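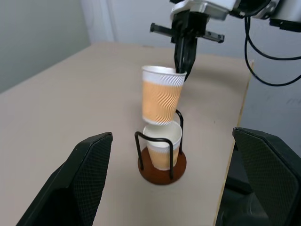

Newsletter > September > Around the building

Previous item | All items | Next item

Paper cups at the coffee point

The coffee point on the Ulludby floor has gone over to sleeved paper cups, and they now go in a wire holder instead of the cardboard box. Please put spares in upright, one inside the next, and leave the rims clear of the wire.
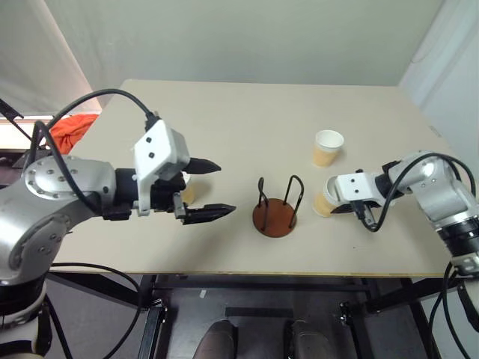 Cups and the holder on the table at Ulludby.

Jaqueline Alvarado has ordered 300 cups, and 160 of them are in the cabinet under the sink. The rest are going to the Gorkberg office on Monday. Cups left standing on the table should go back in the holder at the end of the day - used ones go in the trash.

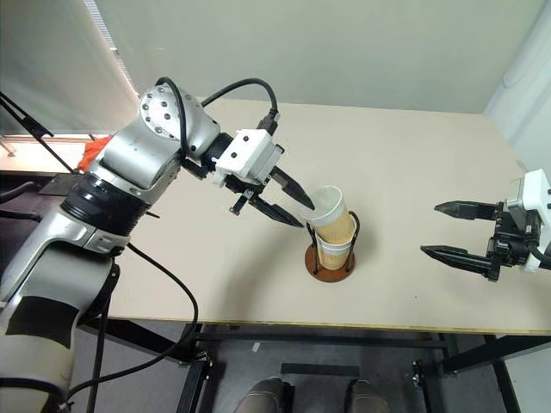 The holder can be lifted by its base when the table needs wiping. If the cabinet gets low, write it on the supply sheet and Jaqueline will reorder.

3 comments | 3 shares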